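4.2 Laying out and packing the small-goods table

Figure 3. The packing table during a session, with a toothbrush, an orange tray, a dark blue pad, a white plastic bin and purple-and-white wrapped packets.
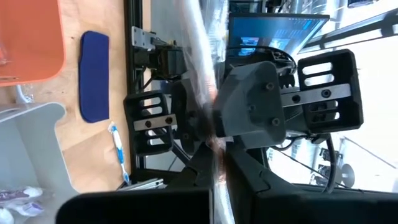
According to Thandeka Buthelezi, the toothbrush is the item that shows whether a layout works, and she asked that we report it separately from the other goods. Her view was that packets forgive a poor arrangement and long thin items do not. A packet can be picked up from any side and dropped in any order. A toothbrush left at an angle has to be turned before it goes anywhere, and the turn is where time is lost. We follow her suggestion in this section and treat long items and wrapped packets as two groups.

All sessions used a light wooden tabletop. We tried a cloth cover in the pilot and gave it up, as thin items caught in the folds and the cloth crept toward the packer through the session. On bare wood the goods slide a little when nudged, which packers said they preferred. The lighting came from one side in the morning sessions and from overhead in the afternoon. We did not control for this.

The goods were of the kind that goes into a travel or welcome kit: toothbrushes, wrapped packets, and flat pieces such as pads. Toothbrushes came from Betex and the trays from Gistton. The bins were bought locally. Each session covered 200 items for a new packer and 300 for a packer who had already done the task on an earlier visit. The items were the same in both cases, and only the length of the run differed.

Two layouts were compared. In the first, which we call the open layout, goods were set down wherever there was space, and the packer took them in any order. Trays and bins were placed at the start and could be moved at will. In the second, the Kawaguchi layout, named after the storeroom where we first saw it used, packets were kept together next to a bin and long items were laid on the wood by themselves, with clear space on both sides. Trays held only items that had already been checked.

Clear plastic film was a problem in both layouts. It is light, it moves when a hand passes over it, and under strong light it shines enough to hide whatever lies behind it. In the pilot we let film stay on the table until the end of a session. Packers lost sight of small items under it, and two of them put film into a kit by mistake. For the main sessions we asked that film be cleared whenever the packer stopped to change bins. Some packers did this and some did not, and our notes on the point are incomplete. Arnaldo Aguiar, who kept the session log through August, recorded film on the table as a yes or no entry only, so we cannot say how much of it there was at any given moment.

The wrapped packets gave little trouble. They pile well, they can be taken by the handful, and their color makes them easy to find on pale wood. The one fault we noted was that a pile set too near the table edge tends to spill when the lower packets are pulled out first. This happened in the open layout and in the Kawaguchi layout alike, and in the later sessions we marked a margin along the edge with tape.

Long items behaved as Buthelezi expected. In the open layout packers often laid a toothbrush down at a slant beside some flat object and then had to reach across that object to pick it up again. In the Kawaguchi layout the reach was shorter, but packers complained that the clear space felt wasted and tended to fill it with packets as the session went on. By the last third of a long run the two layouts could look much alike. We return to this drift in the discussion.

Trays and bins were used in different ways. A bin with a curved rim was treated as a place to drop things, and packers seldom looked into it after the first few minutes. A tray was treated as a place to arrange things – several packers squared up the contents before moving on, although the instructions did not ask for it. In the Hetura storeroom, where we held the final sessions, the trays were kept at the far corner of the table and this squaring up was less common.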